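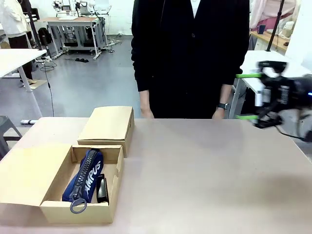 A pencil case in its open box at the packing trial table, with the right gripper alongside.

The woman who runs purchasing for Clarine, a small company that packs school and office kits, had a spreadsheet open before I'd even sat down. She laughed when she caught me looking at it. "I dream in columns these days," she said, and poured us both a coffee before we got anywhere near the subject of robots.

Clarine has been planning its first automated packing station since last August, and she's been kind enough to let me follow along (she asked that I leave her name out, which seemed fair, as the final budget hasn't been signed). The plan calls for 2 stations at the Husallow building, each with a pair of arms, packing soft goods like pencil cases into cardboard boxes.

I asked where a person even begins with a purchase like that.

"With the boxes," she said. "I know everybody wants to start with the arm, because the arm is the exciting part and it has the big price on it. But I spent my first month just pulling out every box we use and asking whether a gripper could get in there next to the product. Some of our boxes are a snug fit even for my own fingers! We may end up changing cartons, and cartons are a real cost when you buy them the way we do."

Pencil cases have been a lesson all their own. They bend, they sag, and a zipper pull can hang over the side of the box. "A stapler is a stapler," she told me. "It holds its shape. A fabric case has opinions." For that reason her budget has a separate line for gripper fingers, with spares, and she told me she'd sooner give up a nicer table than give up that line.

She has had two quotes so far. The one from Dunmore came in lower, but it left out training, cabling and the floor work. Edum's was higher and had all of that in it, along with two service visits. "It took me a whole evening to lay them side by side so they were talking about the same thing," she said. "Then the gap got a good deal smaller, and I went and had some pie."

The trial itself is built on a list of 300 packs, set by her and the shift leads together. When we spoke, 231 had been run. I wondered whether she was tempted to call it early and place the order.

"Oh, every morning," she said. "But we said 300, and I want the awkward items at the end of the list to get their turn. I'd be sorry to find out about the big binders after the check has cleared."

What about the people who pack now? She put her cup down for that one. The packers were asked for their views before the first vendor was called, she said, and a good many of the questions on her list are theirs: how high the table should be, where an operator stands, how you reach the stop button with your hands full. She has set aside paid hours for them to learn the stations, and she won't let that money be moved.

Her other piece of advice was to measure doorways. She had one crate size in mind and the vendor had another, and the loading door at Husallow fit neither of them comfortably. A new door is now in the budget, on row two.

We use cookies to remember your settings and to understand how readers use this site. Accept all | Manage preferences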